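Home | News | Town Services | Events | Contact

Vesthorpe garden exchange to open for a longer season

Posted in March by the Vesthorpe News Desk

The Vesthorpe garden exchange will open in April this year and stay open through October, the town office said this week. Last year it ran for only three months, and the shelves were often bare by noon.

The exchange lets residents drop off plants, seeds, pots and hand tools they no longer need and take home something else. There is no charge, and people do not have to bring an item to take one. It will again be held in the old freight building on Drevton Road, next to the bus turnaround.

Roughly 200 households used the exchange last season. The town had planned for far fewer, and parking on Drevton Road became a problem on busy mornings. Visitors are now asked to use the gravel lot behind the building, which has 53 spaces. The entrance is on the Stumley side.

Small garden items are welcome as well as plants. Watering cans, plant stands and low shelves went quickly last year, and the town office expects the same this spring. Items should be clean and in working order. 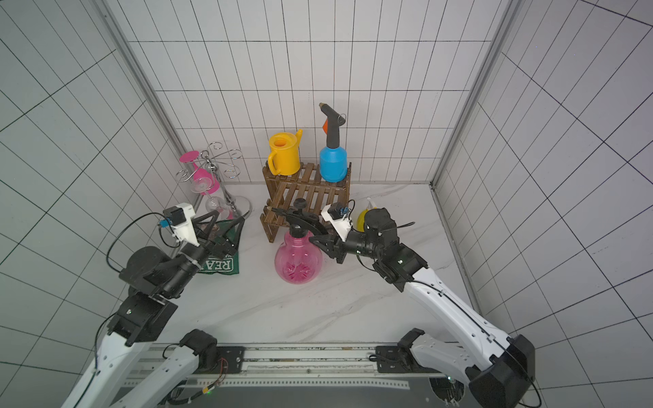 Page last changed: March, 4:10 p.m.

Plants must be in a pot or wrapped at the roots, with a label if the name is known. Each household may leave up to five bags of soil or compost per visit. Opened bags will be accepted if they are tied shut. The exchange cannot take weed killer, treated lumber, gas-powered tools or anything with a broken glass part. Those should go to the Stumley transfer station, which keeps its usual hours.

Seed packets will have their own table near the door. Packets that are past their date can still be left but should be marked. Last year a good many old bean and squash packets came in unmarked, and several gardeners reported that little came up.

The longer season follows an agreement with Vieira Nursery, which will supply trays of vegetable starts on opening morning. Tomatoes, peppers and two kinds of cabbage are expected – more may be added later if the weather holds. The starts will be limited to one tray per household until 11 a.m. After that, whatever is left is open to anyone.

The building will be open from 9 a.m. to 1 p.m. on exchange days. A list of dates will be posted at the town office and the library before the end of the month. Drop-offs outside those hours are not allowed – items left at the door last fall blocked the ramp and had to be hauled away.

Contact the Town Office | Copyright Vesthorpe News | Back to top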